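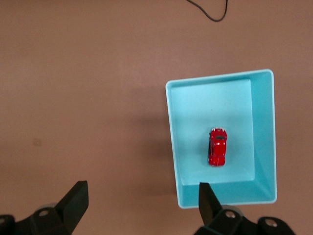 What does a town do with a lake once the water has left?

In Plumel we kept the lake rules and went on paying the lake tax, and in the second summer we hired a man to guard it.

I was the man. The advertisement said "lake warden, seasonal, own boots," and I owned boots. At the interview they asked if I could swim. I said I could, and they wrote that down with great satisfaction, though from the window behind them you could see a goat standing where the deep end used to be.

The lake had gone out one June, in the night, through a hole that the geologists from Terer later described as interesting. They stayed for lunch, took away a bucket of mud and sent us a bill. Their report had a drawing of the hole in it, with a little arrow, and the arrow pointed down. The town had it framed.

You have to understand what Plumel was before that. It was a hotel, a bakery, a shop that sold hats, and a lake. People came to the hotel to look at the lake, got sunburned, and bought hats. The bakery did well out of everybody. There were 700 of us, and I don't think one family could have told you how to make a living out of anything dry.

My duties were set out on a card. I was to raise the green flag in the morning if conditions were safe for bathing, and the red flag if they weren't. There was no flag for our situation. I asked at the town hall, and the woman at the counter thought about it longer than I expected and said that since it was impossible to drown, the conditions had to be called excellent. So I ran up the green flag every morning at seven, and I ran it down again at dusk, and in between I walked around the edge in my boots and told children not to dive off the jetty. That rule I could enforce with real feeling. It was a drop of 14 feet onto gravel.

I also issued fishing permits. I sold more of them than you'd think. The old men bought theirs out of habit and sat on their folding stools along the shore with their lines hanging straight down into the weeds. They complained that it used to be better. One of them hooked a boot in August and put it back because it was under the legal size.

The hotel had a harder time of it. It was called the Koyama, after a mountain the first owner had seen on a calendar, and every room on the front side was sold as having a lake view. The new owner wouldn't give that up. Guests would come down to the desk in the morning, looking troubled, and say that they couldn't find the lake. She would walk them back up, open the shutters and sweep her arm across the whole brown bowl of it. "All of that," she'd say. Most of them were too polite to argue. A couple from the coast asked for a discount and she moved them to a room over the kitchen, where the view was of the bins and cost the same.

Then came Simetero.

Simetero was a company, or at least it had a van. Two men and a woman got out of the van with a set of plans and told a meeting in the hotel dining room that they could bring the lake back in 41 weeks. They had done it elsewhere. They wouldn't say where, out of respect for the elsewhere. What they needed was a liner, a pump, a signature and a deposit, and they weren't particular about the order so long as the deposit was first.

I'd like to say that I stood up and asked a sharp question. What I asked was whether I'd keep my job if there was water, and the woman from Simetero said that with water there would probably be two wardens, and I sat down again very much in favor.

It was the hat seller who stopped it. He had been doing his sums on the back of a menu, and he got up and said that he had sold more hats since the lake went than in the last five years of having it. There was no breeze now. There was no shade, and there was nothing to cool off in. People walked out to the middle to see the hole, it took them longer than they thought, and they came back the color of ham and bought the widest brim he had. He wished to state that he was against water.

The baker said she was for water in principle but had been selling a great many bottles of it at the hole. The owner of the Koyama said that some 300 guests had learned to love the view as it was and she wasn't sure she could put them through another change. It went on like that until past eleven. Person after person got up, full of sorrow for the lake, and explained what it would cost them to have it back.

Simetero finished their soup and drove off. We heard they did very well in the next valley, which has a lake now, although it didn't ask for one and used to have an orchard.

In the autumn it rained for nine days. I went out on the last morning to raise the flag and there was a puddle at the bottom of the bowl, right over the hole, maybe as long as a rowboat. It had a duck on it. I stood and looked at it for a good while, and then I got out my card and read it through twice, front and back.

Conditions being what they were, I took down the green flag and put up the red. By noon the whole town had come out to the shore to stand behind it. The old men had brought their stools. The hat seller wanted to know what I intended to do about the duck.

I told him it would need a permit.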